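Berar cherche des participants pour comparer des contrôleurs de bras robotisés en simulation

Vous aimez manipuler, recommencer, râler un peu quand la pince rate sa prise et recommencer encore ? Alors lisez la suite, elle est peut-être pour vous ! Notre petite équipe prépare pour novembre une campagne d'essais entièrement simulée, et nous serions ravis de vous y accueillir (aucune connaissance en robotique n'est demandée, la patience suffit largement).

Il s'agit de piloter un bras virtuel avec deux contrôleurs, Dralar et Urnunum, puis de nous dire sans ménagement lequel vous a le plus fatigué. Les décors vont du salon, avec son canapé noir et ses petits objets à repérer, jusqu'au coin de travail carrelé. 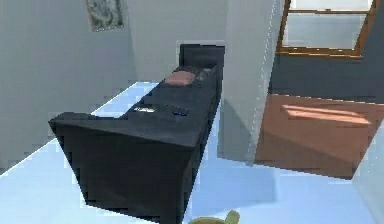
Ellis nous écrivait après la session pilote que Dralar lui avait paru raide pendant la première heure, puis tellement naturel qu'il lui avait fallu du temps pour se réhabituer à l'autre. Ce sont des remarques comme celle-là que nous espérons, même quand elles contredisent nos courbes.

Chaque personne fait 8 séances, le matin ou en fin d'après-midi selon vos disponibilités, et enregistre jusqu'à 1000 essais sur l'ensemble de la campagne. Nous changeons aussi la caméra virtuelle d'une séance à l'autre, et votre avis sur les points de vue nous intéresse autant que vos réussites. Une tasse ou un crayon se vise bien différemment selon que le bras occupe ou non la moitié de la vue.

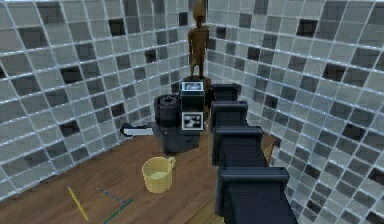 Et pour les gauchers, c'est jouable ? Oui, tout à fait, les commandes s'inversent dans les deux contrôleurs, et nous prenons le temps de régler votre poste avec vous avant de commencer.

L'indemnité est de 660 euros pour la campagne complète, versée après la dernière séance. Il faut être majeur, lire le français sans difficulté et supporter un écran pendant deux heures, pauses comprises (le café est offert, le thé aussi).

Pour postuler, envoyez-nous quelques lignes sur vous et vos créneaux préférés par le formulaire de contact de Berar, en indiquant « essais contrôleurs » dans l'objet. Nous répondons à tout le monde, parfois avec un peu de retard.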